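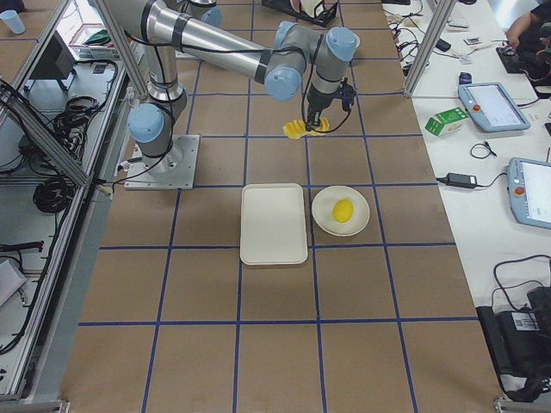 Gion Pfister wrote:
> Has the Lorkbridge club settled on a grip width for the lemon yet? Ours at Larness keeps squirting out sideways, and the Koller round is in October!

Hi Gion, and hi everyone — sort of! We had 60 tries set aside for it and the kids burned through them before the pizza came. Wide open on the way in, then close slowly, that's the advice from our bench (log entries 709 to 764 if you want to dig). Also, re-tape your grid before you blame the code, ours had wandered a bit.

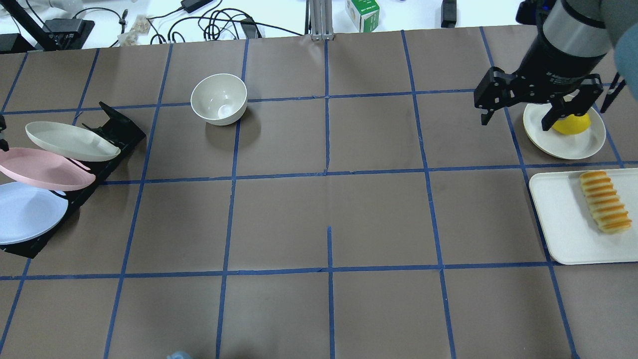
Lemon on the plate, bread roll on the tray

Can somebody from Jercombe tell me if the dish rack has to stay at an angle? I can't find it in the rules.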